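Storberg hand gripper kit – two months in

Short version. Good kit, annoying software, buy the spare pads.

We took the 2-unit kit from Storberg in June, plus the head camera mount as an add-on. We collect demos for bench tasks, mostly sorting and box packing, and the old Plelel grippers were killing everyone's wrists by lunch. 600 grams each for these. You notice the difference on a long day.

Setup was fast. Print the marker, stick it on something that won't move, run calibration, go. Calibration failed on me 4 times the first Tuesday and then never again. No idea why. Support said lighting, we changed nothing.

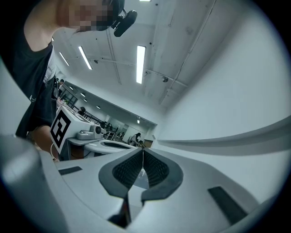 Aksel Hviid

Fingers first. Thick, rounded outer rim, textured black pads on the inside, and they close up tight along the middle. Small parts are fine – screws, cable ends, thin card. Glossy boxes slip a bit if you rush. Ours needed new pads after eight weeks of daily use and Storberg sells them only in sets of 8, which is to many for a small team.

Body is light gray plastic, smooth. Shows every greasy fingerprint. Feels solid enough, Güven dropped one down the stairs and it still tracks.

Head mount: ok. Sits fine for an hour or so, then you start fiddling with the strap. Güven wears it all afternoon without complaining, I can't.

Software is the weak spot. Export hangs if you rename a session while its uploading. No batch delete. The manual still describes the old menu layout. Esben wrote us a script and now we mostly skip their app, but you shouldnt need an Esben.

Compared with the Bundgaard kit we had on loan: Bundgaard has the nicer trigger and much better export. Heavier though, and delivery was slow. For all-day work I'd still take this one.

Four stars. Would be more with a working export button.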